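Projects > Grudon Kitchen Assistant > Reports

Print this page | E-mail this page

Grudon Kitchen Assistant: progress report to the Rissanen fund
Prepared by Ľubica Kováčik, 3rd June
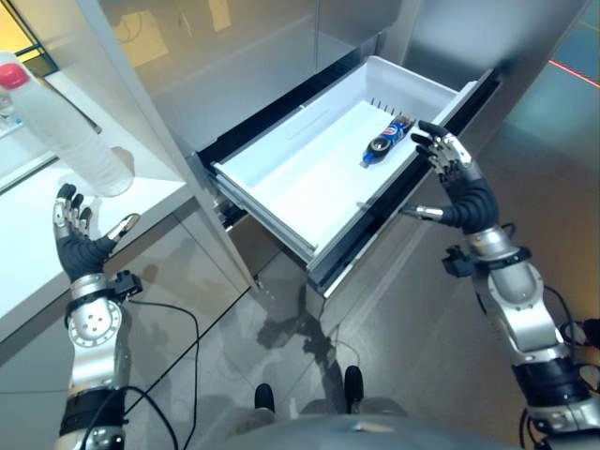
1. What we said we would do

You gave us money to find out whether the Grudon two-armed kit, leased from Clikeck with its standard service plan, can put away and fetch ordinary kitchen items without a person hovering behind it. We promised a working drawer task by this report and a recommendation on the lease by October. The drawer task exists. "Working" is a word Dušan and I are still negotiating.

2. Where the drawer task stands

The job is to reach into an open pull-out drawer and take a small capped bottle out of the tray. Bottles lying at an angle are our standard case now, because Dušan Slanina pointed out that upright bottles flatter everyone.

We have logged 2,414 attempts. Approach is good: the hand arrives beside the bottle and bends its fingers the right way nearly every time. Closing on the bottle is where ambition meets smooth plastic. The thumb tends to arrive late, like a consultant, and the bottle rolls. Marcela Kubíček has rewritten the thumb timing twice and prefers the second version. So do I, on most mornings.

The other hand does very little at present. The brochure calls this "bimanual readiness."

3. The kit and the service

Setup took 23 days against the two in the quote. In fairness to Clikeck, nine of those were our own, spent waiting for a power outlet to be approved.

Good points: the wrist units hold their calibration over a weekend, and the joints have needed no attention. Bad points: the manual was clearly written for an earlier hand, and the support line closes before lunch in our time zone. Lautaro Carrasco at Clikeck has been patient and answers his e-mail. I would like him cloned, and have asked whether the premium plan includes this.

4. Money

Spending is within budget apart from $600 for replacement fingertips — the service plan covers fingers but, on close reading, not their ends. Rozália Vávra has disputed the invoice.

5. Next

— Finish the thumb work, then freeze it, whatever Marcela says.
— Start on closing the drawer afterward.
— Trial the Ondlow hand on the same task, if the loan comes through.
— Decide whether to renew. Today I would renew the arms and haggle over the plan.

Print this page | E-mail this page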